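Luretach Counter Arm – Hevport kitchen kit

Price: $3000 with the standard gripper, mounting plate and one year of updates
Ships in: 20 days

I run the back of a lunch place, and I sell these now because I bought one first and wouldn't shut up about it. So this page is me talking, and the spec sheet is at the bottom where it belongs.

The arm moves dishes. Plates and bowls, from the pass to the wash side and back again, all through lunch. Ours did 139 trips on its first full shift, and my crew mostly got annoyed that it was in their spot. Fair enough! We shifted the mount to the other end of the counter and things calmed down by June.

What changed for the people? Less carrying, for one. My dish person now does half her day on prep, which she asked for (and I raised her pay, so please do the same if you're saving hours with this thing). Somebody still has to clear jams and wipe down the gripper, and that's a real job – put it on the schedule or it won't get done.

You teach it your layout in the Lorkex planner before it ever touches your crockery. Build your counter, drop in your dishes, run the pickups and fix what looks wrong. 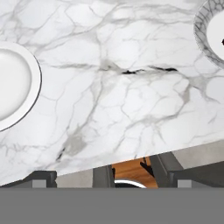
I spent two evenings in there before install and I'd do it again. Shiny stone and pale dishes took me the longest to get right, so start with those if your place has them.

Spare finger pads are sold separately, part 578, and the Tiêu floor stand fits if you can't drill your counter.

Reach: one standard counter
Power: regular wall outlet
Noise: quieter than our fridge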